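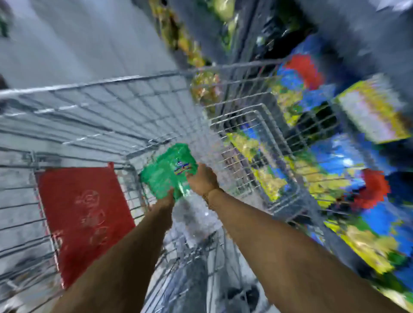
Loading order for a wire shopping cart: bagged goods under cans?

Asked 03/03/2022 in Shopping and Errands
Viewed 2,522 times

I shop once every two weeks at the Grutbridge store and fill one full-size wire cart. Items go in as I reach them on the shelves. The store layout puts snacks and other light pouches in the first two aisles, so they end up at the bottom with canned goods on top of them. By checkout several bags are crushed, and last month one seam had opened.

I see three options:

1. Walk the store in reverse.
2. Keep the fold-down section at the handle end for bags only.
3. Stand the bags on edge against the side wall.

Option 1 puts frozen food first, so I would prefer to avoid it. Does anyone have a fixed layout that works? Cart is the standard type, wire floor, walls slope inward toward the bottom.

2 answers

Answer from Driltero (accepted)

Divide the basket by weight and leave the walking route alone.

Front end, farthest from you: cans, jars, bottles. Start these against the front wall and build back toward the handle. If there are no cans yet, leave the space open.

Middle: boxes. Cereal and pasta boxes stand upright and act as a divider.

Near the handle, on the floor of the basket: produce in its own bags, bread on top.

Fold-down section: pouches and anything with air in it. Set them in with both hands, seam up. A sealed pouch handles an even load fairly well but fails at the seam when a can edge presses on one spot. Do not wedge pouches between the section and the side wall, where a cut wire end can snag the film. Run a finger along the top rail and the welds before you load. If you find a sharp end, take a different cart.

Because the walls slope, anything stood on edge along the side slides to the floor as soon as you turn. That rules out option 3 unless the cart is already full.

Large flat items such as cases of water go on the rack underneath, if your cart has one.

Score: 22

Comment from the asker: Tried it with a full load. Pouches in the fold-down section, cans at the front. No crushed bags. The cart steers heavier with the weight up front, but it is manageable.

Answer from Casis

i just put the chips in last. go back for them at the end, its two aisles

Score: 4

Comment from Driltero: Works in a small store. At Grutbridge those aisles are at the opposite end from the registers.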